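Home Research Contents Authors Downloads

4.2 What changed at the benches

Before the two cells were installed at the Ondrejka site, picking short tubes out of bins was a job that moved around. Whoever had finished their own tray would pull up a stool at the feed bench and load sleeves for the press until somebody else came free. It was dull work, hard on the thumbs, and people complained about it with real feeling in our May interviews. They also told us things we had not expected to hear. The feed bench was next to the window, and it was where new starters learned to spot a burr or a bad cut, as they handled so many parts in a shift.

We were delighted by how quickly the 19 operators in the study began to shape the system for themselves. The Rurkatov planning software arrived with a fixed pick order, and within a fortnight the day shift had asked for it to be changed. Chae-won Cho, who led the site work, sat with them through three long afternoons while they argued over which tube ought to go first. Their case was simple: a person reaches for the part that leaves the most room for the next one. The revised order was adopted on both cells, and it is still in use.

Much of this talk took place over the simulator. Each trial was rehearsed there before it was allowed on the real bench, and operators were invited to watch and to stop it. We logged 1,124 rehearsed picks, of which 259 were stopped by an operator before the grip closed. The reasons given were wonderfully practical -- too steep, too near the wall, 'it'll drag the next one with it'. Vojtěch Brabec typed these up word for word, and we have used them as our coding scheme in Section 5 with hardly any tidying.

The view offered to operators was the gripper's own (Figure 3). We had first planned a side view, in the belief that it would be easier to read, but the night shift asked for both and then stopped opening the side one.
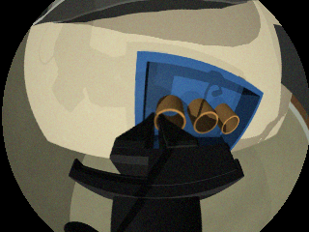

Figure 3. Simulated rehearsal of a bin pick, gripper view: fingertips at the nearest of three hollow cylinders in the blue bin.

The stopping right mattered a great deal to people. Several operators said that it made the cell feel like part of their own work, and two asked for it to be written into the job description. Management at Flondness, the parent firm, agreed to this on 24th August. We think it is one of the best things to come out of the project, and it began as a remark in the canteen.

Not all of the changes were welcome. With the feed bench gone, new starters now meet far fewer parts by hand, and the older operators worry about where that eye for a bad cut will come from. A weekly sorting hour has been tried, using around 2,000 scrap sleeves kept back for the purpose. It is popular -- there is a fair amount of shouting -- but we cannot yet say whether it does the same job. The window seat has become a place to fill in forms.

4.3 Shift handover

Handover notes grew longer on both shifts once the cells were running.

Contact: Mevudeck project office | Copyright the authors | Back to top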